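Back from Skurkerby, and still full of cake

So I finally made it to the open day at the Kioko Centre, the place in Skurkerby that runs public dialogue evenings and trains people to moderate them. I'd been promising Akinyi Mfaume I'd come since April, when she sent me the handbook (I read most of it on the 628 bus, which takes forever and stops at every hedge).

There were 32 of us signed up and the hall was full well before the welcome talk. Akinyi kept that short, bless her, and then we were straight into small groups with a practice topic: what should Niltimach do with its old high street? Shops, housing, a market, leave it alone? I was in the group by the radiator with a retired bus driver and two students from Brelow, and we got properly stuck in!

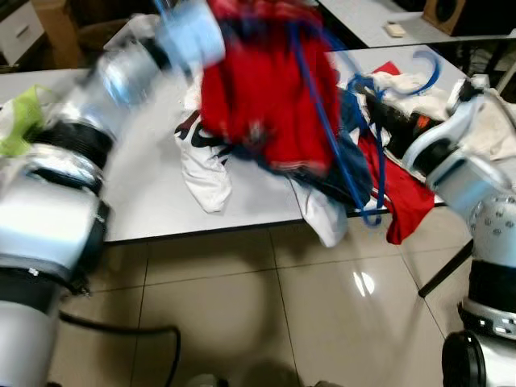
The part I enjoyed most was the session on naming trade-offs. You take an option people like and ask what they'd give up to have it, and then you keep quiet, which I am terrible at. Our group had picked a clothes swap shop for one of the empty units, and all went well until somebody asked who would do the sorting. It's a fair point - a red top still tangled up with its blue plastic hanger, held up above a whole pile of other clothes, is a job for someone, and a swap shop has that all day long. One of the students wanted it paid for out of the parking money. The bus driver did not. We had 30 minutes and could easily have used double.

After lunch (lentil soup, very good, and a lemon cake I went back for) we heard from a moderator who runs evenings in Brelow. She reads the ground rules aloud every single time, even to regulars, and I'm going to pinch that for our own group.

The next moderator course costs 35 pounds and covers two evenings plus the handbook. I've put my name down. If anyone fancies sharing a lift, let me know, as I'm not doing that bus again.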